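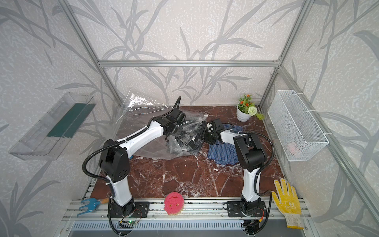 ¿Cuántos episodios hacen falta antes de lanzar el primer entrenamiento?

Para una tarea nueva con prendas y bolsas, Gastley recomienda grabar 50 episodios válidos y entrenar con ellos un modelo de prueba. Los descartados no se cuentan. El conjunto definitivo de la tarea «camisa en bolsa» tiene 156.

4. Grabación de episodios con dos brazos

Esta sección parte de una estación ya calibrada y con la sesión abierta en Gastley. Si la calibración se hizo antes de desmontar o aflojar una placa base, repítala.

4.1 Preparación de la mesa

1. Coloque la bolsa transparente sobre la mesa, con la boca al alcance de los dos brazos.
2. Deje las camisas dobladas o extendidas según indique la ficha de la tarea. Cambie un poco la posición y el giro entre un episodio y el siguiente.
3. Lleve los dos brazos a la posición de reposo y compruebe que los conductos de cable no quedan tensos.
4. Abra la vista previa y revise todas las cámaras, también las de muñeca.

Nota: los reflejos del plástico saturan con facilidad la cámara de muñeca. Ajuste la exposición con la bolsa ya en la mesa y déjela fija durante toda la sesión. La exposición automática debe estar desactivada.

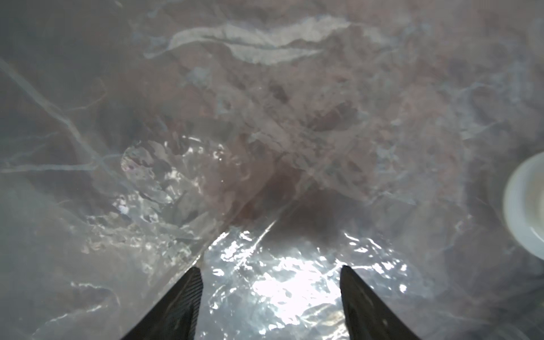 Tatsuya Ueda advierte que bajar demasiado la exposición tampoco sirve: los brillos desaparecen, pero con ellos se van los pliegues de la película, y el modelo acaba cerrando los dedos en el aire. Él prefiere mover la lámpara y tocar la cámara solo al final.

Cuando el ajuste sea aceptable en todas las vistas, guarde el perfil con el nombre de la tarea. Gastley lo cargará en las sesiones siguientes.

4.2 Grabación

1. Escriba la instrucción del episodio en el campo Texto. Use siempre la misma redacción para la misma tarea.
2. Pulse Iniciar y espere 3 segundos sin mover los mandos.
3. Realice la tarea a velocidad constante. Un brazo sujeta la bolsa o la prenda mientras el otro trabaja; el reparto puede variar de un episodio a otro.
4. Si una pinza pierde la tela, vuelva a cogerla y continúe. Una recuperación limpia es un buen ejemplo y debe conservarse.
5. Al terminar, abra las dos pinzas, regrese al reposo y pulse Detener.

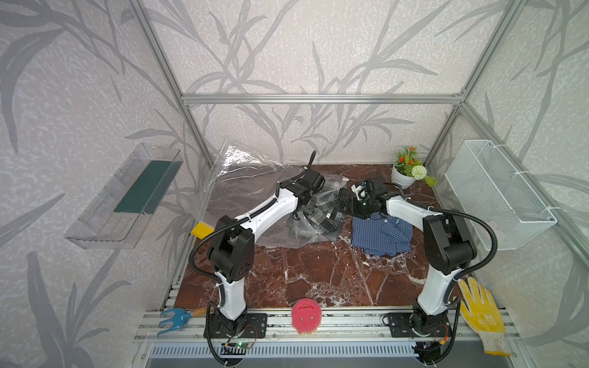
Precaución: no meta las manos en la cabina con los motores activos. Para recolocar una prenda, pulse Pausa, espere a que el indicador del programa cambie a gris y solo entonces acceda a la mesa. Un episodio en el que aparezca una mano se descarta entero — no basta con recortarlo.

Precaución: no fuerce la pinza contra la mesa para atrapar el borde del plástico. Acérquela con los dedos entreabiertos y cierre despacio. Si el motor de la pinza avisa de sobrecarga, detenga la sesión y deje que se enfríe.

4.3 Revisión y etiquetado

Revise los episodios el mismo día. El visor de Tandent reproduce todas las cámaras sincronizadas y marca en rojo los tramos con fotogramas perdidos.

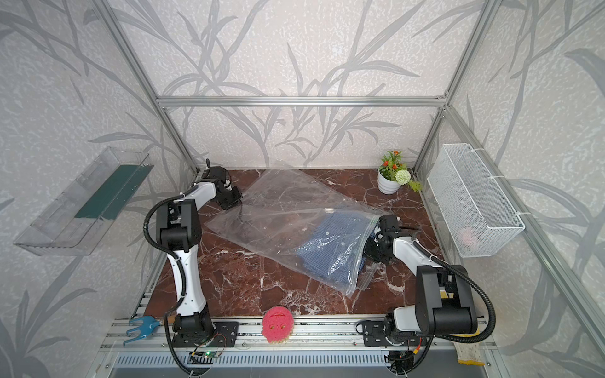
Asigne a cada episodio una de estas etiquetas:

Válido: la tarea se completa, con o sin recuperaciones.
Parcial: la prenda queda dentro, pero la bolsa no está en la posición final que pide la ficha.
Fallido: la tarea se abandona. Se guarda aparte y no entra en el entrenamiento.

En caso de duda entre Válido y Parcial, elija Parcial y añada un comentario. Los comentarios admiten texto libre y se exportan con el resto de los datos.

Para exportar, abra Conjunto > Exportar, seleccione la tarea y marque Incluir cámaras de muñeca. La casilla viene desactivada de fábrica. Con el conjunto completo la exportación tarda cerca de 4 horas; no cierre el programa ni suspenda el equipo durante ese tiempo.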